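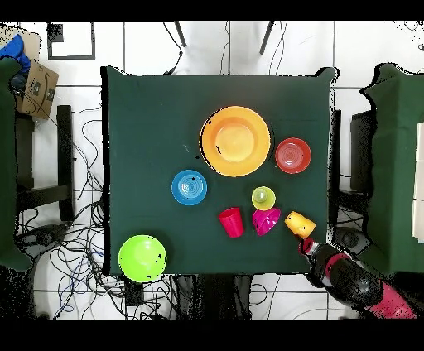

Frequently asked questions: recording demonstrations for the table-clearing task

Who are these questions for?
Anyone who has signed up to teach the arm at Kurup, by remote control or by moving it by hand. If you have already done the 40 practice runs, skip to the questions on saving and scoring.

What counts as one demonstration?
One full pass from the home position until every plate, bowl and cup is where the task card says it goes, and the arm is home again. A pass where you put down a single cup and stop is saved as a fragment and kept in a separate folder.

Do I use the handheld controller or move the arm myself?
Use the controller unless your card says "hand". Hand guiding is for teaching single grasps, mostly cups lying on their side. Your own arms end up in the camera view when you guide by hand, so we don't mix those recordings with the rest.

How should I set the table?
Loosely. Some pieces upright, some tipped over, and not in the same places as last time. A plate can hang a little over the edge of the table. Leave the green cloth on and pull it flat if it has bunched up.

Where should I grip a cup that is on its side?
Close on one end, slowly, and wait for the fingers to stop before you lift. Either end is fine. Gripping across the middle is allowed but the cup tends to roll.

I dropped something. Do I start over?
No. Pick it up with the arm and carry on – recoveries are useful to us. If it lands on the floor, press Stop and mark the run as "lost item". Please don't reach in while the arm is live.

How fast should I go?
At a speed you can keep steady. The recorder cuts off at 600 seconds. Long pauses are trimmed later, but small back-and-forth corrections are not, and the model copies them.

How many runs do you need?
233 complete ones for this task, shared among all operators. Lutfa Mollah posts the current total each morning.

Can I delete a bad run?
Operators can't delete. Score it 2 or lower and add a note, and Rizal Rahman will look at it.

The arm lags behind my hand. What now?
Stop, let go of the trigger, and restart the Plustus link. If it still lags, tell Holger Rustad before recording anything else.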